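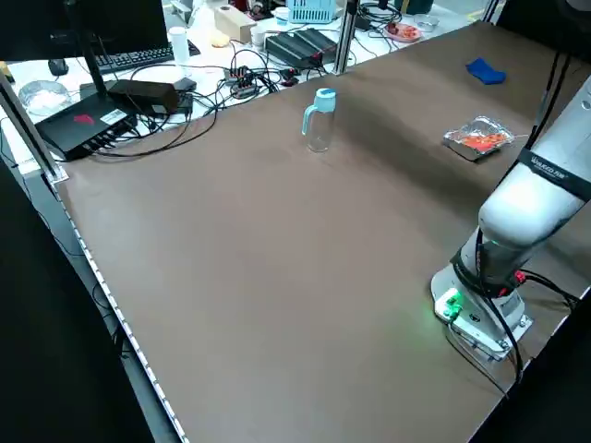

Slide 1: What's on the table at lunchtime

Hello everyone, I'm Nkrumah, and I've been on about lunch at the Riltow building for ages, so thank you for finally giving me a slot (and before you've eaten, too!).

Start with the foil tray. I love a foil tray! It goes from oven to table, it bends when you look at it, and the edges always end up crinkled. Red-orange food in this one, and I'll let you argue over the recipe.

Then the clear bottle with the light-blue cap. It's got a handle, which I'm very keen on, and you can see how full it is from across a room. Ask who brought a bottle today. Wait for hands.

Blue cloth at the back. Keep one near the food, always, and don't fold it, life's too short.

Slide 2: Eating near keyboards

Mention the Adon survey here: 86 replies, and 50 of them said they eat at their desk. Pause for groans.

My plea is to carry the tray to a different table from the one with your keyboard and mouse on it. Even a few steps helps.

Hand over to Kadach for the fridge rota.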